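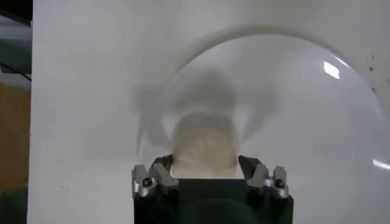 558

Figure 4. Clear domed cover against a white background, with a soft, pale object held in front of it. The rim of the cover shows as a thin grey arc.

4.2 Clear covers and the trouble of seeing them

We had not expected to write a whole section on covers. When we planned the Stimley study we thought of them as a small matter, something that came along with the cake stand or the cheese board and went back in the cupboard with it, and our first interview guide gave them a single line near the bottom of the second page. Our households had other ideas. Of the 31 kitchens we visited, a good many had at least one clear dome in daily use, and people talked about them at such length, and with such fondness and irritation mixed together, that we went back to several homes in June simply to hear more.

The first thing people brought up was how hard a clear cover is to see. On a dark wooden worktop it catches the window and shows itself well enough, but against a pale background there is very little for the eye to hold on to. Figure 4 gives a fair idea of the difficulty: most of what tells us that a cover is there at all is the line of its rim, and the inside differs from the white around it only by being slightly brighter and cooler. Several people with white kitchens told us they had knocked a cover with an elbow or a sleeve while reaching for something else, and one woman kept hers permanently beside the bread bin so that, as she put it, she would always know where not to put her arm.

Pale things near a pale cover made matters worse. Dough, soft cheese, a folded cloth, a meringue – all of them could melt into the general whiteness of the corner, particularly in the evening under a ceiling light. What helped was shading. A lumpy or creased thing carries its own small greys, as the held object in Figure 4 does, and people seemed to find it by these before they noticed anything else about it. Smooth things were easier to lose. One couple had taken to setting their plain white butter dish on a blue saucer, and were rather pleased with the arrangement.

The second matter was softness. We asked people to show us how they would pick up something that gives under the fingers, and then to put it under whatever cover they usually used. Nearly everyone took it from the two sides, quite low down, and left the top alone. The sides then pressed in a little, and people accepted this quite cheerfully, although they minded very much about a dent in the top. A scone with pinched sides was still a scone for visitors, we were told, whereas one with a thumbprint in its crown had to be eaten by the family.

Where the cover went in the meantime varied a great deal more. Some people held it in the other hand throughout, which kept the worktop clear but left them with only one hand for the food. Some stood it to one side on its rim, and a few turned it upside down, where it rocked on its knob and made everybody in the room slightly nervous (ourselves included). We had brought along a Grako dome of our own for homes that had none, and noticed that people were far more careful with it than with theirs, so we have left those visits out of the comparison below.

The kitchen diaries bear much of this out, though they should be read gently. Roughly 80 entries mention a cover of some kind, and the commonest remark by far is that it was left off. The reasons given are homely ones: someone was coming back for another slice, the cover was in the washing-up bowl, the cover was on the wrong side of the kettle. Cleaning comes up often as well. A clear dome shows every fingermark, and one diarist wrote on a Tuesday that she had polished hers twice before lunch and then given up and used a tea towel over the plate.

Tea towels and upturned mixing bowls were in fact the usual stand-ins, and both have the merit of being easy to see. Neither lets you know what is underneath, however, and people felt this loss quite keenly. We return to the question of looking without lifting in Section 4.3, where we take up the older covers made of wire mesh and the habits that went with them.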